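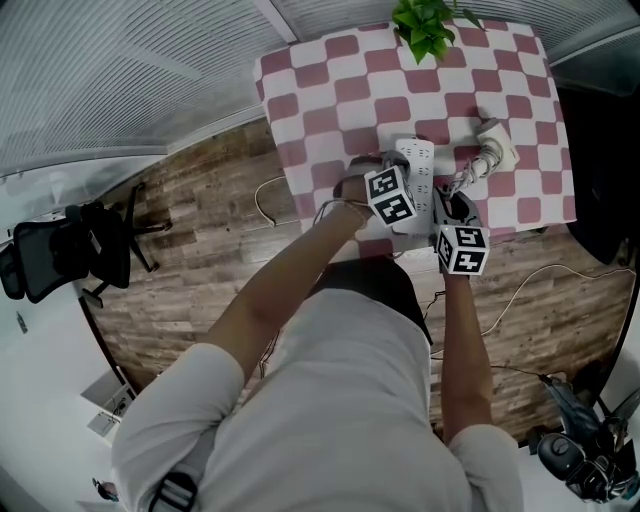

Checkered cloth in pink and white, on the table.

Koppel Table Cloth by Zelico

A cotton cloth for kitchen and dining tables. The checks are woven in, so both sides can face up. The hem is double stitched with mitered corners.

Item no. 3790
Weight: 256 g per square meter
Hem: 34 mm
Colors: pink, blue, green, gray, each with white

Wash warm with similar colors. Line dry or tumble low. The cloth shrinks slightly in the first wash, and the listed sizes allow for this. Iron while damp. Matching napkins are sold in packs of 16.

Cut lengths are made to order and cannot be returned. Orders placed in July ship in August.

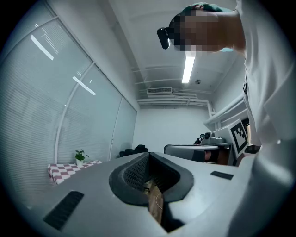 Sigita Sepp writes that hers has been through two summers of weekly washing and the pink has faded a little along the folds, but the hem has held.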